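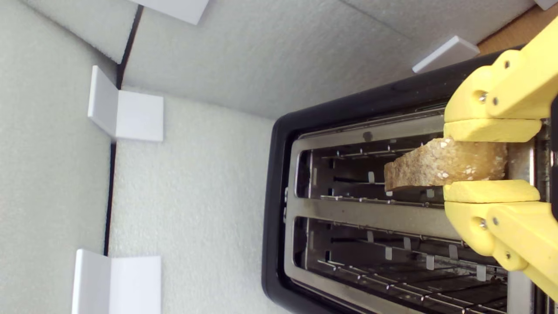
Una rebanada con semillas sobre la ranura superior de la tostadora.

PREGUNTAS FRECUENTES: LA TOSTADORA DE DOS RANURAS
Centro de ayuda de Fakhoury, menaje y pequeño electrodoméstico

Respuestas preparadas por Loretta Abernathy con las consultas que llegan al mostrador y por correo.

¿Qué pan puedo usar?
Pan de molde blanco, integral o con semillas, pan de hogaza en rebanadas regulares y medios panecillos. La rebanada tiene que entrar sin forzarla. Si roza las guías metálicas por los dos lados, córtela más fina.

¿El pan con semillas estropea la tostadora?
No, pero suelta más restos. Las semillas caen al fondo y se queman en los tostados siguientes. Sacuda la rebanada sobre el fregadero antes de meterla y vacíe la bandeja recogemigas con más frecuencia.

¿Puedo tostar una sola rebanada?
Sí. En una ranura sola el pan suele dorarse un poco más por una cara. Dele la vuelta a media tostada o baje un punto el selector.

¿Qué hago si el pan se queda atascado?
Desenchufe, espere a que se enfríe y levante la palanca hasta el tope. Si la rebanada sigue dentro, sáquela con unas pinzas de madera. No use cuchillos ni tenedores: los alambres de las guías se doblan con facilidad y detrás están las resistencias.

¿Por qué huele a quemado la primera vez?
Es el residuo de fabricación de las resistencias. Haga 2 ciclos en vacío con la ventana abierta antes de tostar pan. Si el olor sigue después de una semana de uso, tráigala.

¿Dónde conviene colocarla?
Sobre una superficie plana, estable y despejada por arriba, lejos de cortinas y de muebles altos. Puede ir en diagonal si así la palanca queda a mano. Deje sitio delante de ella, que es por donde se acciona.

¿Y el plato?
Junto al extremo de la palanca va bien, siempre que no estorbe su recorrido. Un plato grande y oscuro como el de la foto tiene una pega: el brillo deja ver cualquier miga. A cambio, caben varias rebanadas sin amontonarlas, y el pan apilado se reblandece por el vapor.
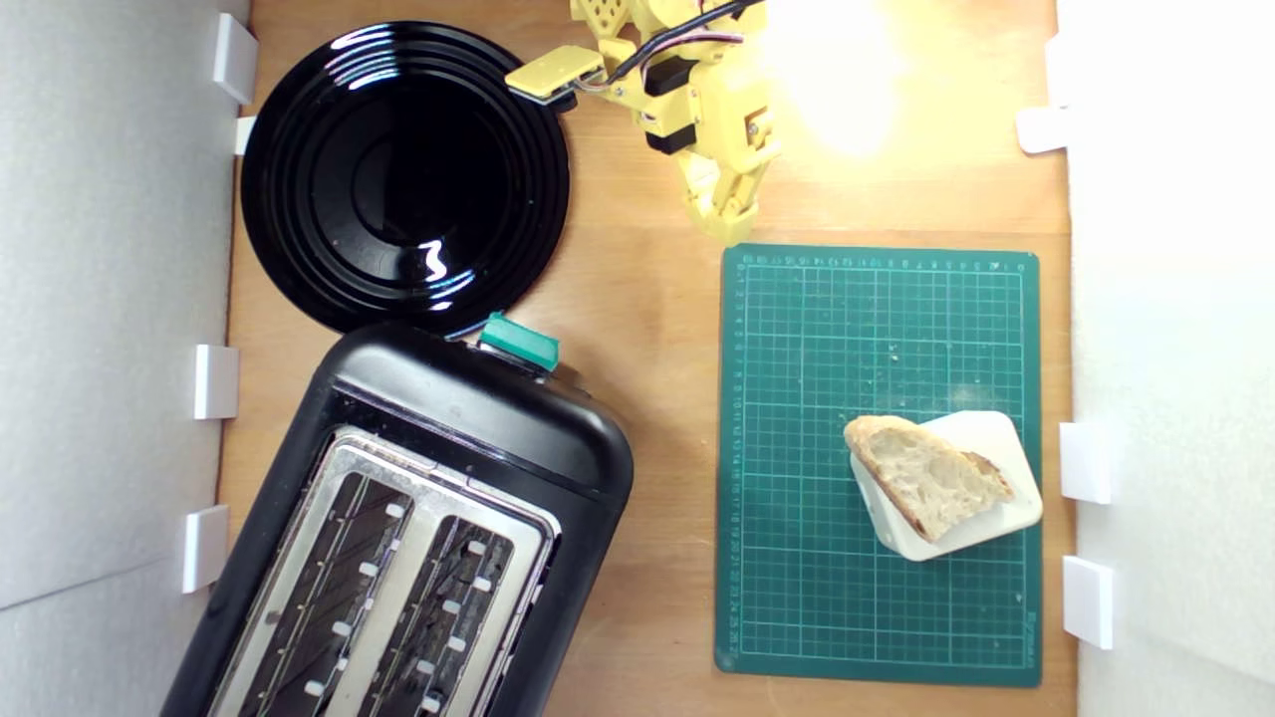 Hoja de ayuda n.º 9 -- pág. 2

¿Cómo se limpia la placa de acero?
Con la tostadora fría y desenchufada, pase un paño húmedo bien escurrido en el sentido del cepillado. Seque enseguida. Para la carcasa negra basta el mismo paño con una gota de jabón neutro. Los estropajos dejan marcas en los dos materiales.

¿Puedo ponerla boca abajo para vaciarla?
Puede inclinarla con suavidad sobre el fregadero, ya desenchufada y fría. No la golpee. La bandeja se saca, se vacía y se lava a mano, y no vuelve a su sitio hasta que esté seca.

¿Sirve para calentar bollos o pan con mantequilla?
No. La grasa y el azúcar gotean sobre las resistencias y pueden arder. Para eso está el horno -- a 200 grados en un momento -- o una sartén.

La palanca no se queda abajo. ¿Está rota?
Compruebe primero el enchufe. En muchas tostadoras la palanca solo se retiene cuando hay corriente. Si la hay y aun así sube, limpie las migas de la bandeja y pruebe otra vez. Si no mejora, es una avería del retén y la revisa Jordan Penrose en el taller de Grakadport.

¿Venden palancas sueltas?
Sí, las de repuesto son de Gornia. Compare la suya con la de la foto: una pestaña rectangular pequeña, verde azulada, que sobresale de la carcasa negra. Si tiene otra forma, mande una imagen al taller antes de pedirla.
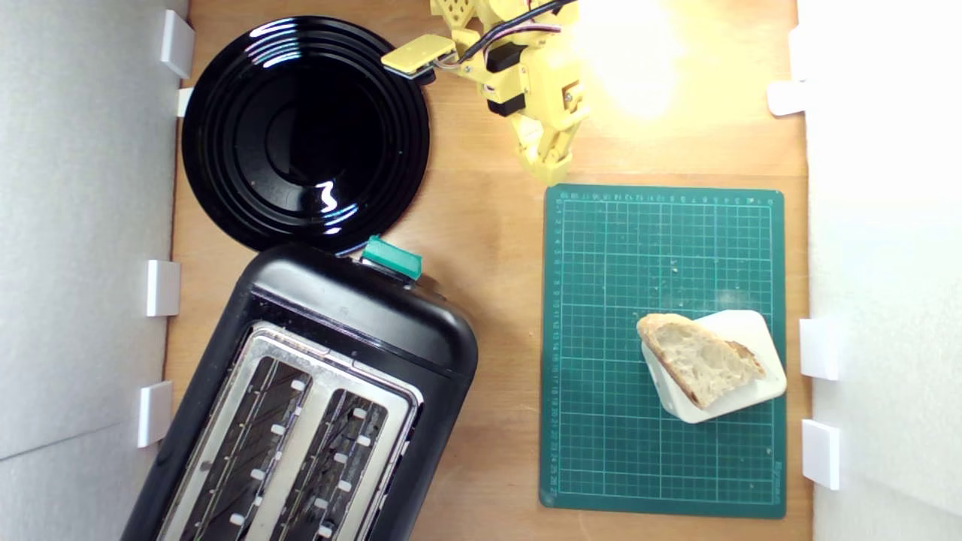
REPARACIONES Y DEVOLUCIONES

¿Cuánto tarda una reparación?
En agosto el taller cierra y los plazos se alargan. El resto del año avisamos por teléfono en cuanto está lista.

¿Tengo que llevar la caja original?
Para una reparación, no. Para una devolución, sí, con la bandeja recogemigas y el recibo.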